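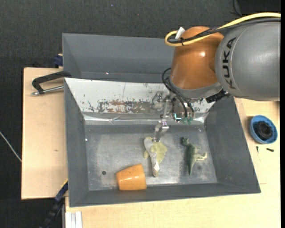

Handout 6: Dropped picks in the bin cell
3 min read

The fault we study this week was logged on the Nornell cell in February. The arm reported a good grasp, lifted, and lost the part before it reached the second bin. The program carried on and released nothing.

Cause, as found by Iona Rutherford: the grip check ran once, 60 ms after the close command. Soft items were still compressing at that point. The finger position read as "object held" and was never read again.

Of 873 logged cycles, 80 ended this way. Most were soft toys. Rigid items such as cups rarely failed.

The safety side: an operator reached in to clear a dropped item while the cell was paused, not stopped. No injury. Use the stop and lock the gate first.

For the lab:
1. Add a second grip check after the lift.
2. On a failed check, halt and raise a fault.
3. Write up your results, one page. Send questions to Afshin Kiani.

Related
Handout 5: Cable routing at the wrist
Handout 7: Reading the fault log

© 2025 Kungate Robotics Course | Contact | Back to top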